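## From the sewing table: a garment with a patterned band

Many of you asked me in February what happens with the clothes that come to our mending evenings and never get collected. I promised to write about one of them, and I have chosen a black piece with a patterned band, because it gave me the most trouble and also the most pleasure.

It came to us in a bag from Prastden, together with curtains and some children's trousers. Rory Munro opened the bag and put the black piece on the pile for rags. I took it off again. The cloth was good and strong, and the band at the top was blue-grey with fine dark lines in it, sewn on with a straight seam. Somebody had chosen that band with care, I think. In my mother's house a thing like this would have been worn by three sisters before it was allowed to become a rag.

The trouble was the folding. A soft black cloth slides on itself, and when you fold it flat in the usual way, the band gets a hard crease across the pattern. After one month on the shelf this crease is difficult to remove, even with steam. So I began to fold it in long pleats, from the top to the bottom, and to let the band curl over by itself at the upper end. The pleats keep the cloth together and the band stays round. It takes a little longer, but I would not do it another way now.
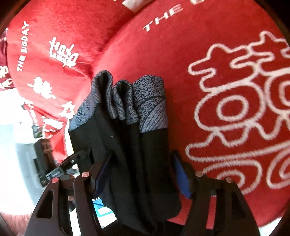
I learned this method from my first employer in Mullport, who had a small shop for dance clothes. She had 357 skirts in the back room and not one ironing board. Everything was pleated by hand and stood upright in boxes, like letters in a drawer. When a customer came, she could run her finger along the tops and find the right pattern at once. I was nineteen and found it very old-fashioned. Today I have the same boxes at home.

If you want to try it, please begin with a piece that is not too heavy. Lay it on the table with the band away from you and smooth it with your flat hand. Make the first pleat as wide as four fingers, then turn the next one back on it, and continue until you reach the other side. Hold the bundle in the middle when you lift it, not at the top. Wool is too thick for this, and linen remembers every fold, so I leave both of them on a hanger.

Fergus Menzies asked me if the pleats can be tied with a ribbon. They can, but loosely. I prefer a strip of old cotton, two fingers wide, because a narrow ribbon leaves a mark on dark cloth. He has now done this with all his table linen – I told him about the linen, but he did not listen, and he is content with it.

For the mending itself we used black polyester thread from Shearer, number 100. The seam between the band and the plain cloth should be checked first on any garment of this type, as the two materials do not always shrink in the same way. I go over weak places with small backstitches from the wrong side. For loose threads in the pattern, please do not pull them. Bring them to the back with a fine needle and fasten them there.

The uncollected clothes will be on the long rail at the Talari rooms from the next mending evening. There are 87 pieces at the moment, mostly for adults, and you may take what fits you. A small donation for thread and needles is welcome. Please bring your own bag, and if you have empty shoe boxes with lids, bring these too. The taller ones are best for pleated things.

Next time I will write about zips.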